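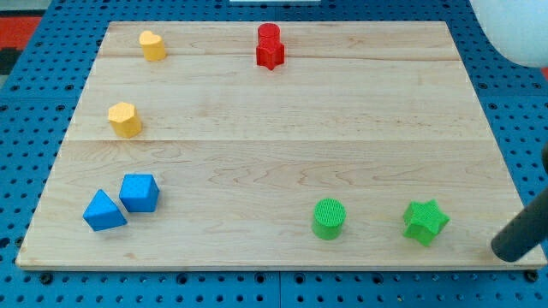 Comment calculer l'apport en protéines d'un repas à partir des étiquettes ?

On multiplie la teneur indiquée pour 100 g par le poids réellement servi, puis on divise par 100. Le calcul se fait aliment par aliment, et l'on additionne à la fin.

Matériel : une balance de cuisine graduée au gramme, les emballages, une feuille ou un tableur.

1. Tarer la balance avec l'assiette vide.

2. Peser chaque aliment séparément et noter le poids. Vérifier si l'étiquette se rapporte au produit cru ou cuit. Pour les pâtes, le riz et les légumes secs, la valeur concerne en général le produit sec : peser avant cuisson.

3. Relever la ligne « Protéines » dans la colonne « pour 100 g ». La colonne « par portion » ne sert pas, la portion du fabricant étant rarement celle de l'assiette.

4. Appliquer la formule : poids × teneur ÷ 100. Un fromage à 28 g de protéines pour 100 g, servi à raison de 50 g, apporte 14 g.

5. Additionner les résultats et arrondir le total au gramme.

Plat préparé pour plusieurs jours — calculer d'abord le total des protéines de la recette, puis peser le plat fini sans son récipient. Si la préparation pèse 900 g, diviser le total par 900 et multiplier par le poids de la part.

Dans le tableur Pidska, la teneur se saisit en colonne C et le poids en colonne D. Le séparateur décimal est la virgule.

Mise à jour : 5 octobre 2020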